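# Kitchen tips I brought home from the Flinside open day

The robotics workshop at Flinside held its open day on a Tuesday in February, and I went for the breakfast table demonstration.
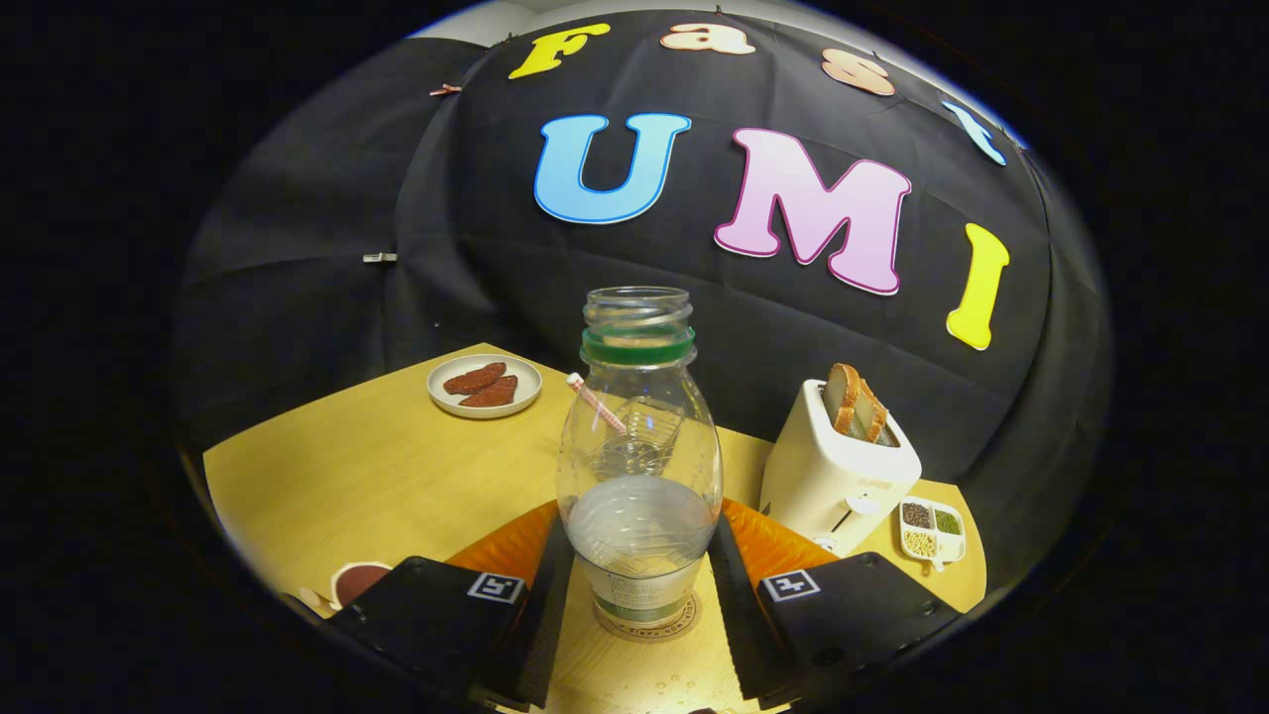 I came home with two pages of notes, most of them to do with my own kitchen. A machine that has to pick up a bottle or a slice of toast needs things set out sensibly, and so does anybody cooking before seven in the morning. Murray Arsenault ran the demonstration and was patient with questions. The tips below are a mix of what he told us and what I have tried since.

## Handling bottles and jars

**Grip low on the shoulder or on the body, never by the cap.** If the lid isn't fully threaded, the bottle goes and you are left holding the lid. Murray said early practice runs at the workshop ended this way more than once.

**Ridges help more than force.** Soft ridged pads hold a smooth bottle with very little squeeze. At home a wide rubber band does the same job. Put one around the olive oil and one around the dish soap. Two bands on a big jar are better than one, spaced an inch apart.

**Dry the bottle and then dry the counter.** People remember the first half. Drops left on the counter get on the base of the next thing you set down, and it will slide when you reach for it. I keep a folded cotton cloth at the left of the sink for this and change it every night.

**Thin plastic bottles need some water in them.** An empty one tips if you brush it with a sleeve. If you are keeping one for watering seedlings, leave an inch in the bottom. Refresh it every few days.

## Toast

**Do the toast last.** Plates out, butter out, then press the lever. Toast for four people is two rounds in a two-slot toaster, and the second round browns faster, so turn the knob down a little between them.

**Lift it straight up.** Slices pulled at an angle catch on the wires and leave crumbs behind. Wooden tongs are good for short slices. Unplug the toaster first if you have to reach down for anything.

**Empty the crumb tray on a fixed day.** Ours is the same night the trash goes out. Let it cool, tip it into the can, wipe it with a dry brush.

**Give it room.** Four inches clear on each side, and nothing hanging over it.

## Sorting seeds and dried beans

Eugeniusz Rutkowska had the next bench and talked mostly about small items, which are harder to pick up than large ones. He works on a sorting program called Kuvero. The workshop had logged 914 tries at moving single beans, he said, and 565 of them went well. I felt better about my own spills.

**Use a divided tray.** One kind to a compartment, dark next to pale, so a stray shows up right away.

**Fill compartments halfway.** You need space for two fingers or a small spoon.

**Sort over a cloth.** Beans bounce on a hard table and stay put on a dish towel. When you finish, pick up the corners and pour the leftovers back.

**Check beans before soaking.** Spread them one layer deep and take out stones and shriveled ones. A one-pound bag takes me five minutes.

## Laying out a work surface

The benches were marked up before each round so that everything went back to the same place. I tried this with masking tape on my own counter for a week and have kept most of it. Tall things go at the back or in the middle. Plates go on the side of the hand you don't cut with. Small trays sit near the front, where they won't be knocked by an elbow reaching over.

A plain dark cloth hung or laid behind your work makes pale food easier to see. I use an old black pillowcase when I am piping icing.

## If you go

Parking is at the Fivley Street end and costs nothing after 4 p.m. There are 85 places for each session, and ours was full. Coffee was from Lill, across the road - bring cash. Wear flat shoes, as the floor has cable covers all along the middle aisle.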